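Home | Equipment | Hand-held tools | Spares | Hire | Contact

Stolwood Hand-Held Gripper, two-finger

Buying and planning notes for teams collecting pick-up and sorting work
Last revised 1 April 2019

Shares 42 | Comments 3

The Stolwood is a two-finger gripper carried and worked by a person. It has a black plastic body and soft mesh fingers, and it is sold for teams who want records of ordinary handling work done in ordinary rooms. No arm, base or fixed cell is needed to start. Most customers buy it before they have settled on an arm, and some hire an arm later for a short trial only.

What is in the box

One gripper with fingers fitted, one spare pair of mesh fingers, a camera mount, a charging lead, a hex key and a printed setup sheet. The camera is sold separately. If you already own one, send us the model before ordering and we will tell you whether the mount fits. Cases are extra. The Zolum hard case takes two grippers and their leads, and the soft bag takes one.

Price and what to budget for

A starter set of two grippers, two cameras and one Zolum case is £3,000 before VAT. Single grippers are priced on request. The purchase is usually the smaller part of the first year's spend, so please allow for the following when you put in your request:

Operator time. Plan for paid hours, including setting out and putting back between runs. Putting back often takes as long as the run itself.

Fingers. The mesh wears where the tips meet. Heavy users change a pair every month, light users may go most of a year.

Storage. Video fills drives quickly. Holub supply the drives we use ourselves and will quote for a matched pair, one to work from and one to keep elsewhere.

Props. Small household goods cost very little, but somebody has to buy them, keep them together and replace the ones that split or leak.

Planning the work area

You do not need a bench. A chair seat, a low shelf or a bit of worktop will do, provided the operator can stand square to it and reach all of it without leaning. A cloth over the surface helps to vary the background, and patterned cloths are worth having as well as plain ones. Choose items that differ in how they give under the fingers. The mix on the flowered cloth below is a fair guide for a first session: an empty plastic cup, a small milk carton on its side, a melamine sponge, a green ball and a crumpled wrapper.
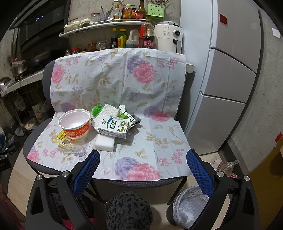 Choosing between the two finger types

Mesh fingers are supplied as standard. They bend around the item and are the better choice for cartons, cups and soft packets. Rulell solid pads can be fitted in their place and suit thin, flat or heavy things such as cutlery and tins. Changing over takes a few minutes with the hex key. Do not mix one of each on the same tool, as the grip will pull to one side.

If the budget only covers one type, stay with mesh.

Moving to an arm later

The Stolwood fingers fit our arm adaptor, so the pair you collect with can be the pair you run with. Order the adaptor at the same time as the arm and give us the flange drawing. Arms, stands and guarding are quoted separately and are not covered by the starter set price.

Delivery and returns

Starter sets are sent from stock. Adaptors are made to order, and the workshop is closed for two weeks in August, so allow for that if your spending year ends in the autumn. Unused items can be returned in their packing within 42 days. Worn fingers cannot be returned.

The gripper carries a 2 year guarantee on the body and linkage. Fingers, leads and batteries are covered for 3 months.

Request a quote | Download setup sheet | Back to Equipment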